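Tikham Toy Library Adds Shape and Color Boards to Its Lending Shelves

The Tikham Toy Library will begin lending a new set of shape and color sorting boards in June, after a spring trial with families who use the library's morning play sessions. The boards are made by Drunel, a small woodworking shop on Geagea Street, and are meant for children from age 2 up to about the start of school.

Each set has a plain wooden board and a bag of small blocks in matching colors. The blocks come in several shapes, among them cubes, cylinders, stars and a house shape with a pointed top. Children can sort them by color, look for two that share a shape, or put them wherever they like.

The library has ordered 20 sets. Most will go out on loan, and the rest will stay in the playroom at the Hiltano Center, where the library has had its shelves since it moved out of the old post office. Loans run for 4 weeks and can be renewed once if no other family is waiting.

Drunel has made wooden stools and coat racks for the center before, but this is its first order for the toy library. The shop first offered boards with cut-out slots, one for each block. Parents at the trial sessions said that younger children gave up on the slots quickly and older ones finished them too fast. The shop went back to a flat board with nothing cut into it, and that version was the one the library chose. 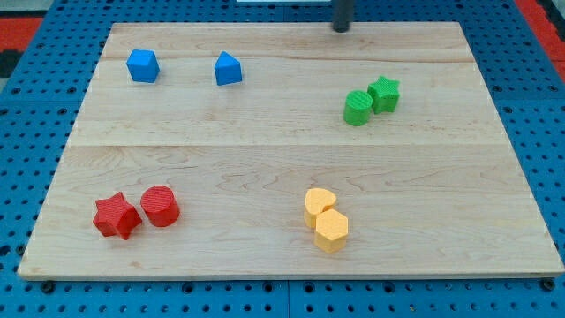
The blocks for the sets are printed, and some of them have a fine ridged texture on top. The library asked for the texture to be left as it is. Staff said several children in the trial liked to run a fingernail over it, and it makes the blocks a little easier to hold on to.

The boards were left unpainted. An early sample had a white coat, and it showed marks after a few sessions, so the library asked for bare wood with the edges eased. Families who borrow a set are asked to wipe the board with a damp cloth and dry it right away. It should not be soaked or put in a dishwasher. The blocks can be washed by hand in warm soapy water.

In the trial, 27 families took a board home. They filled out a one-page form when they brought it back. The most common request was for a bag that closes properly, after a number of blocks were lost under couches and car seats. The new sets come in a cotton bag with a drawstring and a tag on the inside listing the contents by color and shape. Borrowers should check the tag against the bag before returning a set. There is no charge for a single missing block, but the library would like to be told about it so that the set can be filled up again before it goes to the next family.

Parents also asked for ideas on how to use the boards with more than one child. The library has put together a short sheet of games that goes out with each loan. In one of them, an adult lays out pairs of blocks in different parts of the board, a color to each part, and the child closes their eyes while one block is moved. Another has two children take turns building a line in which each block shares either a color or a shape with the one before it. The sheet is printed in large type and can be kept.

The blocks are small, and the library reminds borrowers that they are not suitable for babies or for any child who still puts toys in their mouth. An adult should stay close by when younger children are playing with a set.

Sets can be reserved at the front desk of the Hiltano Center or by phone during opening hours. Membership in the toy library is free for Tikham residents, and new members need to bring one piece of mail that shows their address. Returned sets are checked and cleaned before they go back on the shelf, so a set dropped off in the morning will normally be ready again the next day.

The playroom sets will be out on the low tables from 9:30 a.m. at every morning session, and no reservation is needed to use them there. The library is also looking for a few more cotton bags in good condition for its older puzzles, and donations can be left at the desk.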